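The ferry treaty and its fine print

21 Sep 2024

Pakance and Tostia have signed a treaty on the waters off Uvport, and both governments want it called historic. The last one was historic too. It fell apart over fishing permits before the second round of inspections.

The new text runs to 189 pages. Ministers on each side have praised it warmly, in nearly the same words, and have declined to say who decides when a patrol boat has strayed. That question takes up two paragraphs near the back. Both refer it to a joint panel with no members yet. 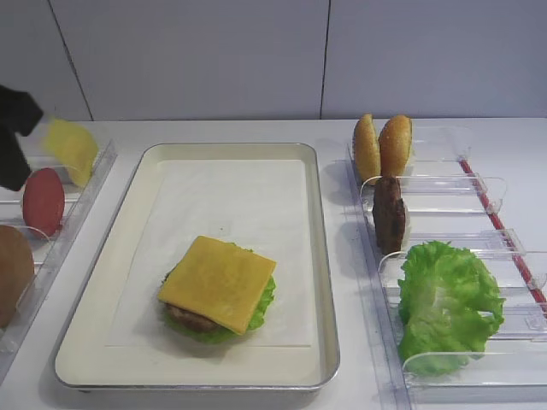 Who polices the strait?

Virgil Voicu spent years as a junior negotiator for Tostia and now teaches maritime law. He has read the whole thing and is not impressed. "They agreed on the parts they already agreed on," he told me. By his reckoning roughly 80 percent of the clauses are copied from the April draft, the one Pakance walked away from. 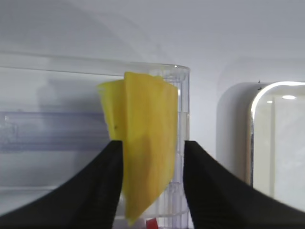 A gripper holds a folded piece of yellow material near a clear plastic container.

Supporters point to the 39 fishing licenses to be shared between the ports. Fine - but the boats at Uvport were working those grounds anyway, with or without paper.

Then there is Pangaribuan, the island both countries claim. The treaty mentions it once, in a footnote, as "a matter for later talks." No date is given.

We use cookies to improve your experience. Accept all | Manage settings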